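Villanueva Textile Collection Adds Second Sorting Line

Soscombe, March 2024

Villanueva, the Soscombe textile recycler, has put a second sorting line into service. The site handled 2,385 bags of household clothing and bedding in February, up 573 from the month before. Operations manager Percy Castaño said knitwear is now graded separately from woven goods. 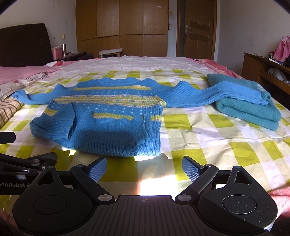

Collections run every 13 days. Bags must be tied and left at the curb by 7 a.m. Wet items are not accepted.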